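Wimberg gripper comparison

The Wimberg gripper comparison is a series of bench trials in which robot grippers of different makers are mounted on the same arm and given the same kitchen tasks. It was started by Laurinda Barros at the Kultik workshop. The first round compared two parallel grippers, the Verkar 70 and the Abdel Hamid type B, in 2,591 attempts.

Every gripper is used with the same controller and with a small camera at the wrist. The tasks include picking up an object, holding it over a container and releasing it inside. Most objects are toy food, which keeps its shape during long trials.

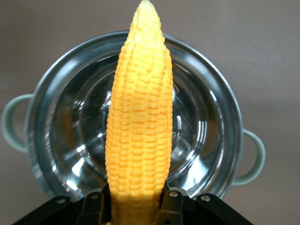
Wrist camera view of an ear of corn held over a steel pot.

An attempt is counted as failed if the object turns in the fingers, touches the rim of the container or falls outside it. In the first round the Verkar 70 failed 126 times and the Abdel Hamid type B failed 151 times. Barros considered the difference too small to prefer one of them. She noted that shiny containers gave more trouble to the camera than to the fingers.

A second round, with softer finger pads, began in July.

See also: Robot end effector; Pick and place; Eye-in-hand camera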